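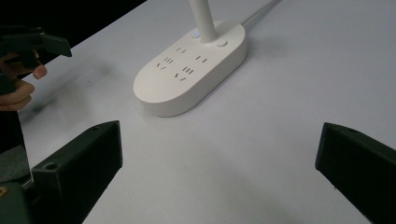 Tullcombe Shared Desks: Questions We Get A Lot

Do I need to book a desk?
For mornings, yes. After lunch you can generally walk in and take your pick, including the desk by the radiator, which has its admirers until April.

How much is it?
A day costs 58 dollars and a full month costs 600. We are aware that the month is a better deal if you come often. So is everyone who has ever done the math at the front counter, out loud.

Can I bring a guest?
You may bring up to two, for up to 2 hours. After that they are members, and we will greet them as such, with a form.

Is there enough power?
There are outlets at every table. Please don't plug in a space heater. We had a difficult November and the breaker panel remembers it.

Can I take calls at my desk?
Short ones. Anything with the word "alignment" in it belongs in a phone booth. The booths can't be reserved, and a coat left on the stool is only a coat.

What's the coffee like?
It's free. Marwa El Ouafi orders the beans and welcomes comments by email -- she has asked us to stress the email part.

May I leave my things overnight?
Rent a locker. Items left on desks go in the bin under the stairs, where they join four umbrellas and a very good left glove.

Are dogs allowed?
One at a time, by arrangement with Tarek Ait Ali. His own dog does not count toward the limit. We have raised this with him.

Do you have a second location?
Yes, in Haverford. It's quieter and has worse parking. Your monthly pass works at both.

How do I cancel?
Write to Zixuan Bai before your next billing date. You won't be asked why, though she may look a little hurt.

Page last updated 13 Dec 2022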